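Hellen Boden reinigen und ölen: so wird die weiße Fläche wieder richtig schön

Helle Böden sind ein Traum! Kaum etwas macht einen kleinen Raum so freundlich wie eine Fläche, die das Licht zurückwirft, und ich würde meine geweißten Dielen für nichts in der Welt hergeben. Nur zeigen sie eben auch alles: jeden Absatzstrich, jeden Kaffeetropfen, jeden Winter mit Streusplitt im Flur. Nach drei Jahren war bei mir im Flur eine deutliche graue Laufspur zu sehen, und im Dezember habe ich mir endlich ein langes Wochenende genommen und die Sache angepackt.

Die Anleitung gilt für geölte, weiß pigmentierte Holzböden. Wer lackierte Dielen hat, kann bei der Grundreinigung mitlesen, sollte das Ölen aber weglassen, auf Lack zieht nichts ein. Unsicher, was ihr habt? Einen Wassertropfen an einer unauffälligen Stelle zehn Minuten stehen lassen. Wird das Holz darunter dunkler, ist es geölt oder roh.

Was ihr braucht

Zwei Eimer (wirklich zwei, einen für die Reinigungslösung und einen zum Auswaschen)
Intensivreiniger für geölte Böden
Weißes Schleifpad, dazu ein beiges für die Laufspuren
Baumwolltücher ohne Fusseln, lieber zu viele als zu wenige
Weiß pigmentiertes Pflegeöl
Staubsauger mit Bürstenaufsatz
Knieschoner!

Schritt 1: Ausräumen und saugen

Alles muss raus, auch der Schuhschrank, um den man sonst so gern herumputzt. Dann gründlich saugen, erst quer zu den Dielen, danach längs. In den Fugen sitzt der feine Sand, und der zerkratzt euch später beim Schrubben die ganze Fläche. Ich gehe mit einem trockenen Pinsel vor der Düse her, das dauert ein bisschen, aber was da alles hochkommt, ist herrlich ekelhaft.

Schritt 2: Grundreinigung

Den Reiniger nach Packung mit lauwarmem Wasser anmischen. Immer nur ein kleines Feld bearbeiten, so weit der Arm reicht, und nebelfeucht arbeiten. Fünf Minuten einwirken lassen, mit dem weißen Pad in Faserrichtung schrubben, die Schmutzbrühe aufnehmen und mit klarem Wasser nachwischen. Bei den Laufspuren darf das beige Pad ran, aber bitte ohne viel Druck, sonst gibt es helle Flecken im Weiß.
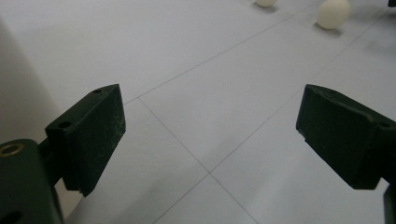
Heller Boden, grauweißer Farbton.

Der Moment, in dem die erste Bahn sauber neben der ungeputzten liegt, ist großartig. Meine Nachbarin Eirini Kyriakidis kam genau da vorbei und wollte sofort wissen, ob sie sich den Eimer ausleihen darf.

Schritt 3: Trocknen lassen

Jetzt kommt der Teil, den ich am schlechtesten kann: warten. Mindestens 20 Stunden, besser zwei Nächte. Die Raumtemperatur sollte nicht unter 18 Grad fallen, Fenster auf Kipp reicht völlig. Bleibt Feuchtigkeit im Holz, wird das Öl darüber fleckig und ihr fangt von vorn an.

Schritt 4: Ölen

Die Dose lange aufrühren, die Pigmente setzen sich am Boden ab. Danach eine kleine Menge aufs Tuch geben und dünn einreiben, Diele für Diele, immer bis zum Ende durch. Nie mitten auf dem Brett absetzen! Den Überschuss nach einer Viertelstunde mit einem frischen Tuch abnehmen, bis nichts mehr glänzt. Meine Dose mit 800 Millilitern hat für Flur und Arbeitszimmer gereicht, und es ist noch ein Rest für Ausbesserungen da.

Wichtig: Öltücher können sich selbst entzünden. Nach Gebrauch in Wasser einweichen oder draußen ausgebreitet trocknen lassen, auf keinen Fall zusammengeknüllt in den Müll.

Pflege danach

In der ersten Woche nur fegen, keine Teppiche auslegen und nicht nass wischen. Später genügt etwas Holzbodenseife im Wischwasser. Unter die Stuhlbeine kommen Filzgleiter, und die tauscht ihr aus, sobald sie hart werden. Stark begangene Stellen öle ich einmal im Jahr nach, das geht an einem Nachmittag und macht mir inzwischen richtig Spaß.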